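Textile Care and Dyeing, Unit 6
Why dark knits fade, and what washing does to them
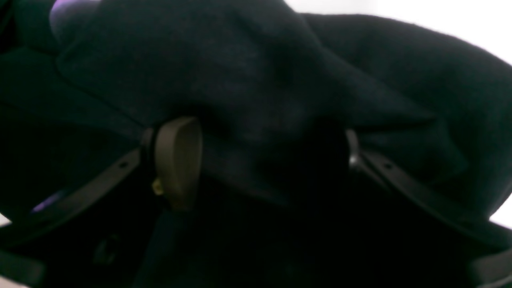

6.1 What makes a fabric look black

A black fabric absorbs most of the light that reaches it. Two things decide how black it looks: how much dye the fibers hold, and how rough the surface is. A smooth filament yarn reflects light like a mirror, so a shiny black lining can look lighter than a dull black sweater dyed in the same vat. Knits with a fuzzy surface scatter light in all directions and trap part of it between the fiber ends.

Many blacks are not neutral. Dye houses mix them from a dark base plus a shading color, usually red, blue or green. Under store lighting the mix looks black. Under daylight or a cool LED it may lean violet or brown. Two fabrics that match under one lamp and differ under another are called metameric. You will check for this in Lab 3.

6.2 Dye classes used for black

Reactive dyes form a chemical bond with cotton. Good wash fastness if the loose dye is rinsed out properly after dyeing. Most problems with reactive blacks come from a short rinse.

Sulfur dyes are cheap and common on work clothes and denim. Fair to good in washing, poor against chlorine bleach. Old stock can weaken the cotton in storage.

Acid dyes are for wool, silk and nylon. Fastness varies a lot from one dye to the next, so read the supplier's sheet.

Disperse dyes are for polyester. They go in at high temperature and stay in well. A polyester and cotton blend needs two dye classes, and the two fade at different speeds. The usual result is a gray heather look after a year or so of wear.

6.3 Three kinds of color loss

Bleeding. Loose dye leaves the fabric in water. Worst in the first few washes.

Crocking. Dye rubs off onto another surface, dry or damp. Damp is nearly always worse. Light-colored car seats and sofa arms are the usual complaint.

Frosting. The dye is still there, but broken fiber ends stick up and catch the light, so the surface looks gray. Students often record frosting as fading. Put the sample under the magnifier before you write anything down.

6.4 Washing

Turn the garment inside out. Close zippers. Use cool water and a short cycle, and don't overfill the drum — the load needs room to move without rubbing. Powders that contain oxygen bleach should be kept away from darks. Vinegar does not set modern dyes, whatever the household books say. Salt doesn't either, once the garment has left the dye bath.

Tumble drying does more to raise fuzz than washing does. Dry knits flat, out of direct sun.

6.5 Class trial

We will run the same black cotton jersey from Cillach through two routines, 48 cycles each. Set A is washed cool and dried flat. Set B is washed warm and tumble dried. Spin speed is 600 for both sets, and the cycle is set to 90 minutes including the rinse. Cut your reference swatch before the first cycle and keep it in the dark drawer. Write the bolt number, 651, on every tag.

Grade each swatch on the gray scale, 5 for no change down to 1 for severe change. Half grades are fine. View under the daylight lamp first, then the store lamp. Note which lamp you used. Last term's sheets were missing this and half of them could not be compared.

6.6 Terms to know

Colorfastness, crocking, frosting, gray scale, metamerism, shading color, staining, pilling (see Unit 4).

6.7 For next time

Read the Marchand chapter on reactive dyes, skipping the section on printing. Bring one dark garment with its care label still attached. Do not wash it first.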